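印刷する | メールで送る

講演メモ「水は一日二リットル、と誰が言ったのか」
2022年10月13日(木) 夜の部 読み上げ用、手元控え

持ち時間55分。質疑込み。前半で押しがちなので、歴史の話は途中で切ってもよい。

1 はじめに

こんばんは。最初にお断りしておくと、私は医者ではありません。健康記事の校閲を長くやってきた者です。ですから今夜は「何リットル飲めばよいか」という答えは出ません。出ると思って来られた方には申し訳ないのですが、私の関心は、その数字がどこから来て、なぜ疑われずに流通しているのか、という点にあります。

(ここで会場に聞く。一日二リットル飲むべきだと聞いたことのある方。手が下りるまで待つ。続けて、どこで聞いたか覚えている方。)

たいてい二回目は手が減ります。覚えていない、というのは別に恥ではありません。私も覚えていません。ただ、出どころを思い出せない知識というのは、校閲の現場では一番に赤を入れる種類のものです。原稿に「一日二リットルの水が必要とされる」と書いてあったら、私は「誰に?」と余白に書きます。受け身の文は、主語を書かずに済むので便利なのです。

この「とされる」を、今夜は何度も出します。しつこいと思われたら、それで結構です。

2 数字の中身

体から出ていく水があり、入ってくる水がある。ここまでは異論がないでしょう。問題は「入ってくる水」に何を数えるかです。

みそ汁は水です。ご飯も、炊いた時点でかなりの部分が水です。きゅうり、豆腐、うどんのつゆ、みかん。お茶もコーヒーも水分に入ります。一日に必要な水分の総量を論じた文章は、普通こうした食事の分も含めて計算しています。ところが雑誌の見出しになると、食事の分がどこかへ消えて、「コップの水で」という話に化ける。

私が手元で見てきた原稿でも、この化け方は実によく起こります。元の資料には「食物と飲料を合わせて」とある。一段階目の要約で「食物と」が落ちる。二段階目で「飲料」が「水」になる。三段階目で「こまめに、意識して」が付く。誰も嘘をつくつもりはなく、字数を削っただけです。

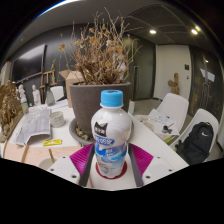 字数の話をもう少しします。見出しには長さの制約があります。「体格、気温、活動量、食事、持病によって異なる」は見出しになりません。「一日二リットル」はなります。私は書き手を責める気はあまりないのですが、短いほうが残るという事情だけは、読む側も知っておいたほうがよい。

それから、丸い数字であること。1000という数字も同じで、人は切りのいい数字を見ると、測った結果というより覚えやすさで採用します。もし元の計算が半端な数字だったら、ここまで広まったでしょうか。私は疑わしいと思います。丸すぎる数字を見たら、誰かがどこかで丸めたのだと考えてください。それが悪いとは限りませんが、丸めた人がいるはずです。

(押していたらこの節の残りは飛ばす)

校閲で使う手を一つご紹介します。数字の横に単位だけでなく「誰の」を書いてみる。「二リットル」の横に「誰の」と書く。七十代の女性か、炎天下で働く三十代の男性か、机に座って冷房の中にいる私か。全員同じ数字になるはずがない。この段階で、記事の文はだいたい壊れます。壊れたあとに何が残るかを見るのが仕事です。

3 喉の渇きは遅すぎるのか

「喉が渇いたと感じたときには、もう遅い」。これもよく見ます。よく見るうえに、出典がついていることがほとんどない。

冷静に考えると、かなり強い主張です。遅いとは、何に対して遅いのか。競技の成績が落ちるということなのか、倒れるということなのか、肌の調子のことなのか。原稿によって全部違います。同じ一文が、運動の記事にも、美容の記事にも、高齢者の記事にも、そのまま貼られている。万能の文は、校閲者にとってはたいてい怪しい文です。

ただし、ここは丁寧に言わないといけません。高齢の方では渇きの感覚が鈍ることがある、という指摘には耳を傾けるべきだと思っています。暑い中での作業や運動も別です。子どもも別。医師から飲む量を指示されている方は、今夜の私の話など忘れて、その指示に従ってください。制限されている方も同様です。

私が引っかかるのは、そうした「別」の事情がある人に向けた注意が、事情のない人にまで広げられるところです。涼しい部屋で昼食をとったばかりの健康な大人が、渇いてもいないのに不安だから飲む。飲みたければ飲めばよいのです。けれども、不安の部分は誰が作ったのか。

逆に、短時間に大量に飲みすぎて体を壊すこともある。こちらの注意は、記事の末尾に小さく入るか、字数で落ちます。落とすのはやめてくださいと、私は毎回書き込みます。半分くらいは戻ってきません。

(ここで水を飲む。笑いが起きても起きなくても先へ)

4 夏の記事を並べてみる

9月に、手元にたまった切り抜きを机に広げてみました。水分補給を扱った記事だけです。きちんとした調査ではありません。偏りはあるでしょうし、私が気に入らない記事ほど取っておいた可能性も高い。その程度の話として聞いてください。

並べてみて気づいたことを申し上げます。

まず、同じ言い回しが多い。「こまめに」「意識的に」「喉が渇く前に」。ほとんど季語です。俳句なら味わいですが、健康記事では、調べずに書ける文という意味になります。

次に、量が書いてある記事ほど、条件が書いていない。一回300ミリリットルを何回、と細かく割ってある記事がありました。細かいので信用できそうに見えます。しかし割り算の元になっている数字が例の二リットルなら、細かくしたところで確かさは増えません。小数点以下を足しても同じことです。

三つ目、これは私の偏見かもしれませんが、文末の「〜しましょう」が多い記事は、根拠の段落が短い。呼びかけは親切そうに聞こえますし、親切な文に出典を求めるのは気が引ける。そこが困るのです。

海外の話も一つ。Rivholm社の社内向け健康冊子と称する翻訳原稿を見たことがあります。職場の目標として、従業員一人につき一日3675ミリリットルと書いてありました。この半端さに、私は一瞬だまされかけました。これだけ半端なら、きっと測ったのだろうと。

先ほど丸い数字を疑えと言いましたが、半端な数字も疑ってください。問い合わせてみると、別々の表から拾った三つの数字を足したものだ、という返事でした。男性向けの値と、運動時の追加分と、もう一つは由来が不明。足し算は合っていました。校閲者としては計算が合っていると少し安心してしまうので、余計に始末が悪い。結局その段落は丸ごと外れました。

(冊子の表紙は出さない。社名も、聞かれたら繰り返す程度で)

5 温度、時間、種類

この節は短く。質問が出やすいので先に言っておくだけ。

朝一杯の白湯。好きな方はどうぞ。私も冬は飲みます。温まるからです。「体内の毒素を流す」と書いてあったら、その毒素の名前を尋ねてください。名前が出てこなければ、話はそこまでです。

食事中に水を飲むと胃液が薄まる、という説。みそ汁はどうなるのか、と私は毎回書きます。返事はまだもらっていません。

硬水と軟水。味の違い、料理の仕上がりの違いはあります。お茶をいれれば分かる方も多いでしょう。そこから先、性格が穏やかになるとか運気が、という原稿も本当に来ます。

特別な処理をした水。「Vulto製法」という名前のついた水の紹介文を直したことがあります。製法の説明が六行あり、読み終えても何をしているのか分かりませんでした。質問を八つ付けて戻したところ、説明が二行に減り、やはり分かりませんでした。味は普通だったそうです。

ついでに言うと、名前に片仮名や英字が入ると、それだけで研究があるように感じます。私もそう感じます。感じたあとで一呼吸置く、という以上の対策を私は知りません。

コーヒーとお茶は水分に数えない、という説も根強い。利尿作用があるから、という理由がつきます。作用があることと、飲んだ分が丸ごと失われることは別の話なのですが、その二つの間に線を引いた記事は少ない。普段から飲み慣れている量なら、水分の足しになっていると考えるのが穏当なところでしょう。ここは断定しすぎないこと。

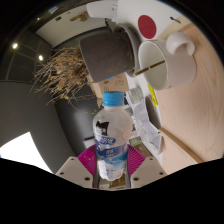
6 読むときの手がかり

最後に、持って帰っていただくものを少し。標語にするつもりはありません。標語にした途端、今夜の話と同じ目に遭います。

受け身の文を見たら主語を探す。「必要とされる」「推奨されている」「分かってきた」。探して見つかれば、それは良い記事です。見つからないことのほうが多い。

数字を見たら「誰の」と書き足す。「食事を含めて」かどうかも見る。この二つで、水分の記事はかなり選別できます。

広告の隣にある記事は、広告の隣にある記事として読む。読むなとは言いません。私の収入の一部もそこから出ています。

そして、自分に都合のよい疑いには気をつける。これは自分に向けて書いた一行です。私は水をあまり飲まないほうなので、「二リットルは要らない」という説を見つけると、うれしくなって審査が甘くなる。今夜の話も、その分を割り引いて聞いていただく必要があります。飲むのが面倒な人間が、飲まなくてよい理由を並べている面は、たぶんあります。

疑うのは、飲まないと決めることとは違います。暑い日は飲んでください。具合が悪いときは、校閲者ではなく医療機関に相談してください。

(時計を見る。ここで十分以上残っていれば次の余談へ。なければ質疑)

7 余談、時間があれば

Ferksteadという町の観光案内に「住民は一日中この泉の水を飲むため、病気を知らない」とあった話。案内の裏面に診療所の電話番号が載っていた。診療時間は平日の午前と午後。それだけの話ですが、裏面まで読むと、おもて面の文の重さが変わります。

担当者に指摘したところ、「病気を知らない」は「健やかに暮らす」に直りました。直したことになるのかどうか、いまだに決めかねています。

8 想定される質問

「結局、先生は一日どれくらい飲むのですか」
量っていません、と答える。食い下がられたら、みそ汁と番茶、夕方に一杯、と言う。先生ではありません、も付ける。

「水をたくさん飲むようにしたら調子がよくなった」
否定しない。甘い飲み物が減ったのか、席を立つ回数が増えたのか、時期が変わったのか、ほかに変わったことを尋ねる。問い詰める口調にならないように。前回はなった。

「公的機関の言うことも信じないのか」
信じる信じないの話にしない。原文を読むことを勧める。たいてい記事より慎重に書いてある。

「水の販売会社から何かもらっているのか」「逆に何か恨みでもあるのか」
どちらもない。会場で出していただく水は飲む。

配布資料は一枚。裏は白紙のままにして、気になった記事の出典を書き込んでもらう。

関連する講演メモ
・「免疫力」という単語を一か月使わずに書いてみる
・個人の感想です、の文字の大きさについて
・Türkmenの料理帳を訳す 計量カップが合わない話
・歩数の目標はどこから来たか(前半のみ)
・睡眠の記事に出てくる「ある研究」を探して

印刷する | メールで送る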